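Textile Care, unit 4: surfactants and water hardness
Notes to go with the lecture, bring to lab

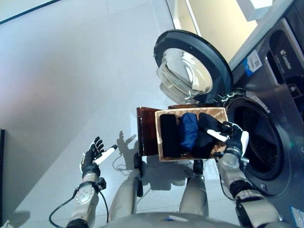
Why does the same detergent clean worse in one town than in another?
Mostly hardness. Calcium and magnesium in the water tie up part of the surfactant before it gets anywhere near the soil.

Surfactant basics. One end likes water, other end likes oil. Above a certain concentration they cluster into micelles, oil goes inside, gets carried off in the rinse. Below that concentration, very little happens. So underdosing is worse than it looks on paper.

Types
- anionic: negative head, strong on particulate soil, most bothered by hardness
- nonionic: no charge, good on oily soil, fine in hard water, low foam
- cationic: softeners. do NOT mix with anionic in the same bath, they pair up and drop out

Builders = the stuff that deals with hardness. Zeolites swap sodium for calcium. Citrate holds on to it in solution. Washing soda precipitates it, cheap but leaves deposits on fibers and on heating elements.

Lab samples: Halonen tap water came out at 22 grains per gallon, Pratel at 10. Anything over 10.5 counts as very hard, so Pratel just misses. Redo the dosing table on p. 11 using both, I will ask for it.

Enzymes next time. Protease for protein, amylase for starch, lipase for fats (slow, often needs a second wash to show). Protease will also go after wool and silk, remeber that for the fiber question.

Read the Dinus chapter on builders before lab. Skip the part on phosphates, its out of date.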